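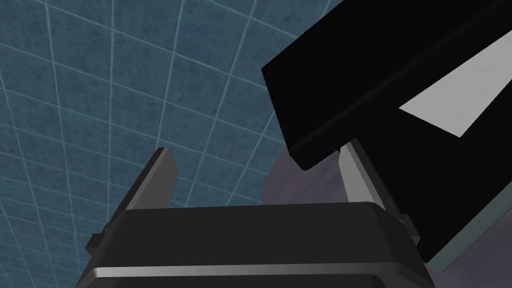 Living beside the mud wasps

Every October, when the evenings in Kiltville become soft and the first really warm afternoons arrive, I begin to receive the same message from members. It says more or less: there is a big thin wasp with yellow legs going in and out of my carport, it is building something, should I be afraid? This year the first message came before I had even seen a wasp myself, so I decided to write the answer in the newsletter, where everybody can find it.

The short answer is no, you should not be afraid. The long answer is more interesting and I hope you will have patience with me, as I did not grow up with these animals. In the country where I was born we had paper wasps under the roof and my grandmother went after them with a burning newspaper on a stick. When I came here and saw my first mud-dauber, as long as the top part of my finger and with a waist like a piece of black thread, I was standing on the other side of the road until it left. I am telling you this so you understand that I know the feeling.

What it is doing in your carport

A mud-dauber is a solitary wasp. There is no queen, no workers and no army that will come to help. Each female builds her own nest, and she has no colony to defend, so she is very calm near people. She can sting if you close her in your hand or if she gets inside your sleeve. If you are only standing there with a cup of tea she is not interested in you at all.

First she looks for mud. Good mud for a wasp is smooth and wet but not running, and she will go back to the same spot many times in one morning. At my place it is the ground below the garden tap, which drips (I have been told to repair it, and I will, after summer). She stands with her head down and her abdomen pointing to the sky, and she rolls a small ball with her jaws and front legs. Then she carries it home and spreads it in a strip. When she works the mud she vibrates, and you can hear this from across a room. It is a high, complaining sound, like a very small electric razor, and it stops and starts. Many people hear this noise from behind the curtain and think they have a swarm in the wall. It is one mother with one ball of mud.

The cell is a tube. Before she closes it, she must fill it with food, and the food is spiders. I know some readers of this newsletter will be sad now, others will be cheering. She catches them from webs and from leaves, stings them so they cannot move, and packs them in the tube one after the other. On one of them she lays an egg. Then comes a lid of mud, and the next tube is started beside the first. At the end she often covers the whole group with another layer, so it looks like somebody has thrown a handful of wet earth at your wall.

I opened an old nest once, that had fallen by itself from the back of a picture in the laundry. The spiders inside were small orb-weavers mostly, still green and brown and quite beautiful, with some little jumping spiders between them. There was no grub in that cell. Perhaps the egg had failed. The spiders looked as if they were only resting, and I must say I closed the box and went to do something else for an hour.

Who else is using the nest

A mud nest is like an old house where many families have lived. If you see a round hole with a clean edge, the young wasp has chewed its way out and the cell is finished. After this you may get other tenants. Small native bees can move in, and they close the entrance with resin or with a chewed leaf in place of mud. Jumping spiders like to sleep in the empty tubes, which I find rather brave of them.

There are also burglars. The one to look for is the cuckoo wasp, a metallic green-blue insect that looks as if it has been painted with the colour for a sports car. She waits until the mud-dauber goes away and puts her own egg in the cell. If you disturb her she can roll into a ball like a slater. I had seen this only in books until last summer, when one was walking on the fence behind the Fernen hall and I kept a full row of people waiting at the sausage table so I could watch it.

Is it a potter wasp or a mud-dauber?

This question comes often too. Potter wasps are also solitary and also use mud, but they are shorter and thicker, many of them orange and black, and they fill their nests with caterpillars. Some make a lovely round pot with a little neck, on a twig or a brick. If you grow cabbages, a potter wasp is a friend that you do not need to feed. Please do not confuse either of them with paper wasps, which make a grey nest with open cells hanging from a stalk, and which do defend it. For these you keep your distance, and if the nest is beside the door you call someone who has the proper clothes.

When you really want it gone

I have sympathy. A nest in the keyhole of the shed or in the end of the garden hose is not charming. Here is what I do:

- If she has only started, scrape away the fresh mud in the evening and put something in the place. A bit of tape over a keyhole is enough. She will complain and then choose another corner.
- If the nest is old and has open holes, take it off with a paint scraper and wash the mark with warm water. Wear gloves, as there may be a spider inside.
- If the nest is closed and it is not in anyone's way, leave it until you see the round holes. 
- Do not spray. The poison stays on the wall, and the geckos walk there also.
- Check the pipes and vents of anything with gas or a motor that has been standing unused. Mud in a gas heater vent is dangerous, and for that you need a licensed person and not me.

For those who want to give wasps and bees another place to go, the hardware counter at Bạch in Kiltville will cut hardwood ends for you if you ask nicely. Drill holes of different widths. A 6 mm hole is good for many of the resin bees, and you should make it deep and keep the back closed. Hang the block under a roof, facing the morning sun, at the height where you can look into it without bending. Mine was empty for the whole first season and I was quite offended. Now it is nearly full.

Our walk at Gavlow Creek

The creek bank at Gavlow is the best place I know for watching the females collect mud, below the footbridge where the cattle used to drink. We will go there again this month. Bus 59 stops at the top of the road and then it is an easy path, except for the last part, which is slippery. We start at 6 in the morning, I am sorry, but later the people with dogs come and the mud is stirred up. Bring a hat, water and, if you have it, a magnifying glass. Children are welcome when they can stand still for a little.

Last year over 60 people wrote their name on the list and this was too many for the bank - the edge began to break, and the wasps had no space to land. So this time we divide into groups, and the second group looks at the dragonflies upstream while it is waiting. Put your name on the sheet in the Fernen library, or reply to this newsletter. If it has rained hard in the night, we do not go, the creek becomes brown and fast.

One request more. If you find a nest in a strange place, please send me a note with where it was and what it was made from. The mud takes the colour of the ground, so a nest from the Gavlow side is nearly red and one from Kiltville is grey. A member has brought me a nest with both colours in stripes, and I am still thinking about where that wasp lived.

Comments

tapdrip_and_fern
Thank you for this! I have been hearing that razor noise in the spare room for a week and was ready to pay for an electrician. Found her behind the blind. She can stay till she's done.

Kiltville reader
We had one build inside the sleeve of a raincoat hanging on the verandah. Nobody wore it all summer. Red mud, if you are collecting colours, and we are on the grey side of town.

orbweb
I'm on the side of the spiders, sorry. My garden orb-weavers disappear every year when these show up. Is there any way to protect a web?

Newsletter author
Dear orbweb, I do not know a good way. The big females that sit out at night seem too large for the wasp, and it is mostly the small ones which are taken. If they have thick bushes to hide in during the day this may help them a bit.

gavlow_gran
Is the path all right with a walking stick? I don't mind missing the muddy bit.

Newsletter author
Yes, until the footbridge it is flat. There is a bench there, and the dragonflies come quite near to it.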